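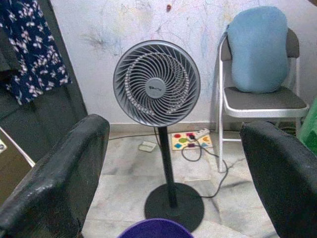

A pedestal fan seen between the fingers of a robot gripper, from the wrist camera.

Robots learn household tasks from wrist cameras alone

MANGUNDAP — Curetti and its research partner Bretura have released the results of a study on training robot arms in lived-in homes, using only a small colour camera mounted at the wrist.

The team recorded 1,799 short demonstrations in 19 homes. Furniture, cables and household items were left in their usual places. A single control program was then tested on 124 tasks in 4 homes it had not seen before, and completed over half of them without help.

The method needs no map of the room — the arm works from the wrist view at each step. Curetti will publish the full paper and training code in June.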